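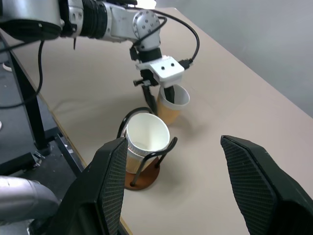 Jillus Wire Cup Holder: Review
Last updated: December

The Jillus is a single-stack holder for disposable paper cups. It has two parts: a round base in a copper-brown finish and a black wire frame bent into two loops. The cups go between the loops, mouth up. No lid, no spring, no dispensing mechanism. I bought mine to replace a Ditier tube dispenser that jammed whenever the cups were slightly out of round.

Assembly

The wire frame ships detached and fastens to the base from underneath. The instructions are one drawing on a folded card. Tighten the fixings evenly; if one side is run down first, the loops end up out of parallel and the cups lean. Mine needed a second attempt. After that the frame was square to the base and has stayed that way.

Fit

The frame suits ordinary hot-drink cups with a rolled rim. I used cups with a white interior and a kraft-colored outside. The first cup settles between the loops under its own weight, and the others nest into it. Cups with a corrugated outer wall also fit, but they nest poorly in any holder, so the stack gets tall fast.

The loops do not grip. They limit sideways movement and nothing else, and a cup put in at an angle will stay at an angle until it is straightened. Lower the cup straight down and let go once the base of the cup has seated. Pushing from the rim only deforms the rim.

Stability

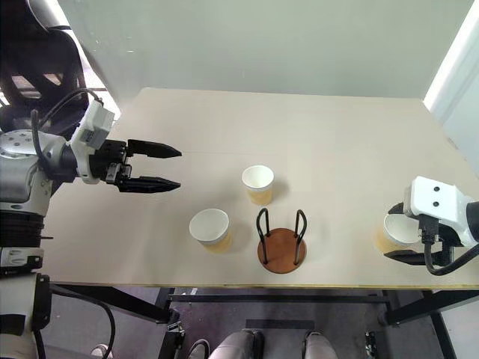
Jillus holder near the front of the table, with three paper cups standing on the tabletop.

I loaded the holder with 20 nested cups and slid it across a smooth tabletop by pushing on the base. It moved without tipping. Pushing on the upper part of the stack is another matter – the top cups shift well before the base does. For daily use I would keep the stack shorter than that.

The footprint is small. It can sit near the edge of a table, although I would leave a hand's width in front of it so that a sleeve does not catch the wire.

Removing cups

Taking one cup is a two-handed job when the cups are new and tightly nested. Twisting the top cup a quarter turn before lifting helps. The Ditier was faster here when it worked. The Sheehan rack, which I used for a few months at a previous office, holds cups upside down and keeps dust out of them, but it takes up far more counter.

Wear

My office has gone through 1176 cups since the holder was set up. The wire finish shows no chips where the cups rub. The base has picked up one small scratch, on the underside. Coffee drips wipe off with a damp cloth. I have not put it in a dishwasher and the card says not to.

A colleague, Devendra Bhatt, has the same model next to the water cooler on his floor and reports that one fixing worked loose after three weeks. I checked mine and found all of them tight. A drop of threadlocker would settle it.

Verdict

Recommended for a desk, a small meeting room or a coffee corner with light traffic. For a busy kitchen, buy a wall-mounted dispenser. My remaining complaint is the lack of rubber feet – the base sits directly on the table, and on a polished surface I would add felt pads.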